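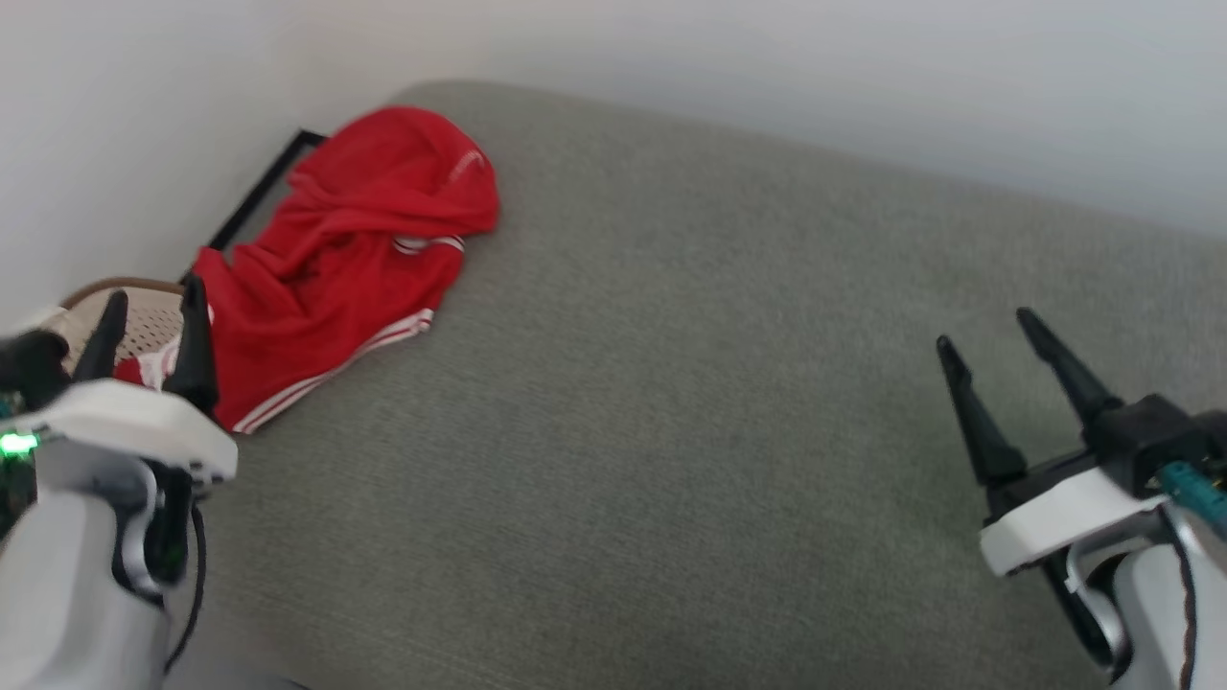 Re: [moges-practice] Draft 12, soft goods section, comments please

From: Ildikó Kocsis
To: moges-practice list
Date: Saturday, January 4, 2020

Quick one, I'm out the door in a bit. Replies inline, then proposed wording. Sorry for the top half being a mess.

> Section 18 says the table must be clear before the arms are
> powered. Does that mean clear of everything, or clear of
> everything but the garment? We run two-arm folding at Drurkico
> and read it one way, the Fonar people read it the other.

Everything but the work piece. Will fix. "Clear" was copied over from the hard parts section where the part comes in on a tray, doesn't fit for cloth at all.

> Also what counts as the work area. Our operators keep the next
> garments in a container beside the table and the current text
> would seem to forbid it.

Beside is fine. On the table, no. And nothing hanging over the side onto the table, sleeves especially. A gripper that closes on the wrong sleeve will pull the whole pile up with it, we've all done it.

> Third thing. 19 asks for a wrist camera check "at the start of
> work". Start of shift? Start of every garment? Every garment is
> too much, people will just tick the box.

Start of shift, and again after any finger change or any stop. Not every garment. Agree on the box ticking. What I want people to look at is below.

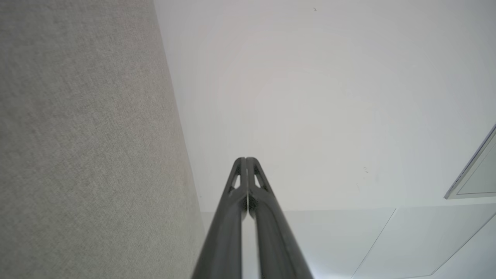 Wrist view, fingers nearly closed. Tips level, cutouts open, nothing caught between.

That's really all the check is. Tips meet at the same height, no lint or thread in the gap, no cracks round the cutouts. If one tip sits higher than the other, swap the pair and don't bend it back. Do it with the arm pointed at something plain so you can see the outline, a wall is fine. Both arms, not just the one that grips first. Takes less time than finding the form.

Proposed text for 18 and 19, please shout if wrong:

18. Before power on, the table shall hold nothing except the garment to be worked. Garments waiting may be kept beside the table if no part of them rests on it or hangs over it.

18a. Cables at the wrist shall have enough slack for full travel and shall not lie on the table surface at any point in the fold.

19. Wrist camera check on both arms at start of shift, after any change of fingers, and after any unplanned stop.

19a. At the end of a fold both grippers shall be open and clear of the cloth before anyone reaches in.

19a is new. Came out of the November call, where it was pointed out that we say plenty about starting and next to nothing on finishing. I'd like a gap you can see from where the operator stands

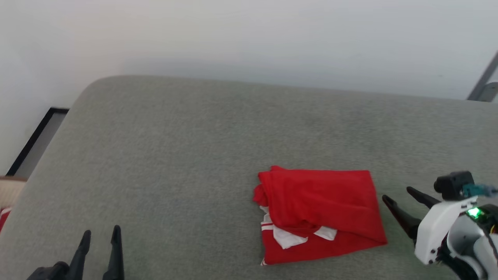
and no number on it, because the minute we put a number in somebody has to measure it and somebody else has to argue about the ruler. "Visible gap, both sides" is good enough for me. If Illirer wants a figure for their own site they can write one in locally, the standard doesn't stop them.

One more, > fold quality. Several of you asked for a rule on what a finished fold looks like (square corners, no lining showing, etc). I'm against puting it in this document. This one is about safe and tidy working. A garment can be badly folded and the station run perfectly by the rules. Different doc, different list probably.

Still open:
- does 18 apply when the arms are powered but held (I say yes)
- who signs for the camera check if the operator changes mid shift
- lighting, nobody has sent me text yet
- ticket 1203, the wording on floor clutter. Leaving as is unless someone objects

Comments on list please and not to me directly, I loose track. Will roll it all into the next draft once the comments are in.

Ildikó

_______________________________________________
moges-practice mailing list
To unsubscribe, send a message with the word unsubscribe in the subject line.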